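29/09/2021 · Kitchen · How to sort a snack drawer without buying a single box

Every few months somebody tries to sell me a system for snacks. Clear bins, bamboo dividers, a label maker. I bought the Brimis drawer inserts once and they held four packets each, standing up, provided the packets were exactly the size of the ones on the sleeve. Mine weren't. The inserts now hold batteries.

So what follows is a method with no shopping in it. I don't promise it will change how anybody eats. It gets the drawer closed.

What you need
A table you can clear completely
A pen that writes on plastic
Clothespins or rubber bands
One shallow cardboard box, any kind

Step 1. Take everything out
All of it, including the packet wedged behind the drawer. People like to skip this and "just tidy the front." I've tried that too, and the back of the drawer stayed as it was until January.

Put it all on the table. Leave a cloth on if you have one, because the crumbs shake out over the sink afterward.

Step 2. Turn the packets over
The front of a packet tells you very little you need. The date is usually on the back or along a seam, in the smallest print the maker could get away with, and on clear packets it can be nearly impossible to read against what's inside. Hold those up one at a time under a decent light. A phone flashlight works better than squinting.
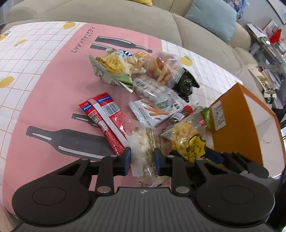

When you find the date, write it on the front in big numbers. Month and year will do. I was doubtful about this step, as it sounds like homework, but it's the only part of the whole business I'd defend in an argument. Next time you won't have to look for it.

Step 3. Make piles by date
Most guides tell you to sort by type: sweet, salty, nuts, kids. It looks good for a day. Then a bag that is both sweet and salty comes home and the scheme falls over. Dates don't have that problem.

Three piles is enough:
Past the date
This month and next
Later

What you do with the first pile is up to you. A best-before date is about quality, and dry crackers a week over don't frighten me. Nuts I'm stricter with – they go rancid, and you can smell it. Anything puffed up, torn or sticky goes in the trash whatever it says.

Step 4. Close the open ones
Squeeze the air out, fold the top down twice, clip. My brother-in-law, Hrvoje Krasniqi, owns a Ruvix bag sealer that is supposed to melt the edge shut. On thin crinkly plastic it made a hole. On foil it did nothing I could detect. A clothespin costs next to nothing and I have 24 of them.

Step 5. Put them back on edge
Stand the packets in the cardboard box like files, dates facing you, soonest at the front. Flat stacks are the reason you bought the same thing twice. Floppy packets will lean. Let them lean on something stiffer.

Big bags won't fit. Anything over 500 grams I keep in the cupboard with the flour, and I no longer pretend it belongs in a drawer.

Does it last?
Partly. Mine stays in order for several weeks and then someone unloads the groceries in a hurry. Doing it again takes less time, as most packets already have their date on the front.

I've seen the claim that a sorted drawer saves you money. Maybe. I threw out less, but I also found things I'd forgotten and ate them all in one evening, so I wouldn't put a figure on it.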